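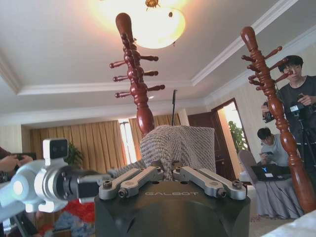
Posemmont Refinishing strips, repairs and recoats old wooden furniture, and we answer the same questions often enough that we have written the answers down. Please read them before calling, especially the one about dining tables. A good share of what comes through the door has turned parts, and if yours has posts like the two reddish-brown glossy ones at the top of this page, with all their swells and grooves, skip ahead to "Why do you charge more for round things?" and sit down first.

What do you work on?

Tables, chairs, dressers, desks, bed frames, cabinets, stair parts if they have already been taken off the stairs. We don't do floors, boats, decks or pianos. We did one piano. The case looked lovely and it went home needing a tuner, for which we were blamed for most of a winter.

Do you work on stairs that are still in the house?

No. If you bring us the posts and spindles, we will do the posts and spindles. Number them before you take them out. Put the number on masking tape on the bottom end, somewhere it won't show if the glue sticks. Customers who tell us they'll remember the order are welcome to try.

How much will it cost?

Our minimum is $500, which covers a small nightstand or one very needy chair. A dining table with leaves usually lands somewhere over a thousand. The last full bedroom set we did came to $1690, and the owner told us you could buy a new one for that. You can. We even know where the store is.

We give an estimate from photos and a firm price once the piece is in the shop and we've had a look at the underside. The underside is where people put the brackets.

Why do you charge more for round things?

A flat top can be scraped and sanded in long, even passes. A turned leg has beads, coves, rings and narrow little valleys where old finish collects, and none of those can be done with a machine unless you'd like them to stop being there. We use string, steel wool, bent picks and strips of cloth-backed abrasive pulled back and forth like a shoeshine rag. It is slow. A chair with spindles in the back has more valleys than a chair with a flat splat, so it costs more, even when the flat one is bigger and somebody's grandmother liked it better.

Is my piece mahogany?

Maybe. Reddish-brown is a color, and stain comes in it. Factories put mahogany stain on birch, gum, poplar and plenty of other woods, often two or three of them in the same dresser. We can't tell from a photo and we try not to guess, having once guessed. When the finish comes off we'll let you know what we found. If it's bad news, the piece will still hold socks.

Can you keep the color it has now?

Close to it. Some of the color you're looking at is in the wood, some is stain, and some is the old finish gone amber with age. When the finish goes, that last part goes with it. We make up a sample board on the underside or on the back of a drawer, and you come in and approve it in daylight. Approving it from a phone is allowed, but then the color you approved is your phone's color.

High gloss, satin or flat?

Whatever you like, with one warning. Gloss shows everything: dust, fingerprints, the ring from a glass, the place where a cat turned around. On a bedpost it looks wonderful, as hardly anyone eats off a bedpost. On a kitchen table it looks wonderful until breakfast. Most people end up with satin and tell us it was their idea.

Should I refinish it at all? I heard you're never supposed to.

You heard that from television. It's true for a small number of old and valuable pieces, where the original surface is a large part of the price. If there's any chance you have one of those, get it appraised before you bring it to us or, worse, start on it yourself in the driveway. For an ordinary dresser with a cup ring and a burn from a curling iron, go right ahead.

Sometimes the answer is to clean it and leave it alone. Quite often old "ruined" finish is only dirt, furniture polish and kitchen grease in layers. We'll test a small patch, and if it cleans up we charge for cleaning. It's a terrible way to run a business.

What's the white haze on my table?

Usually moisture caught in the finish, from a hot dish or a sweating glass. White marks are mostly in the finish and can often be brought back without stripping. Black marks have gone down into the wood and are a longer conversation. Please don't put mayonnaise on it. We know the internet says so. We get the table afterward.

Do you fix wobbly chairs?

Yes, and we like doing it. We take the loose joints apart, clean off the old glue and put them back together with fresh glue. What we like less is a chair that has already been fixed with screws, nails, construction adhesive or a wad of folded matchbook. If you've done any of this, tell us. There's no judgment, only an hourly rate.

How should I wrap it for the trip?

Moving blankets if you have them, old quilts if you don't. Anything soft and closely made will do. Keep coarse, open weaves off a glossy surface, above all in summer. A finish that feels hard can soften a little in a hot car, and a rough cloth tied tight against it for an afternoon will leave its pattern behind. Plastic wrap straight on the wood is worse. August is our busiest month for this kind of thing, and we can usually tell which blanket it was.

Take the drawers out. Take the things out of the drawers. We have mailed back more birthday candles than you'd think possible.

Do you pick up and deliver?

Within 100 miles, for a fee, using Dronent Hauling, who are careful and never early. They come to the ground floor. If your armoire lives upstairs, getting it down is between you, them and the banister. Posts and finials that unscrew should be unscrewed before the truck arrives. If yours don't unscrew, stop turning.

How long does it take?

Longer than you were hoping. Small pieces take a few weeks, big ones a couple of months, and anything promised for Thanksgiving should be here before the kids go back to school. Finish has to cure, and it cures at its own pace whether or not you have company coming. We'll call when it's done. Calling us to ask is fine and does not speed up the finish.

What finish do you use?

It depends on the piece. We use shellac on things that will be looked at, oil on things that will be touched, and varnish on things that will be spilled on. For stain we mostly use Vasconcelos, and for the top coat on tables a varnish called Skaron that smells like a tire fire for a day and then never gives any trouble. If you have allergies or a new baby, mention it early and we'll plan the curing time to suit.

How do I take care of it afterward?

A soft, slightly damp cloth, then a dry one. That's all of it. Skip the sprays, the lemon oil and the wipes. Coasters under glasses, trivets under pots, felt under lamps. Wait 2 weeks before you set anything heavy on a fresh top, and do not test it with a thumbnail. Everyone tests it with a thumbnail.

Can I come and watch?

We'd prefer you didn't. Stripping involves fumes and long periods of nothing, followed by scraping. You can drop in to see your piece if you call first, any afternoon before four.

Will you buy my old furniture?

No. We have furniture. Please stop leaving chairs by the side door.

Do you guarantee the work?

Glue joints, yes, for as long as you own the piece, provided nobody leans back on two legs. Finish, for a year of normal use. Normal use doesn't include nail polish remover, hot glue, a space heater or using the dresser as a workbench, all of which have been put to us as normal. If something goes wrong, send a photo and say what happened. We'll fix it faster if the story is true.

How do I get on the list?

Send two or three photos in decent light, rough measurements, and a sentence about what you want done. Include one photo of the worst part. People always leave that one out, and it's the only one we price from.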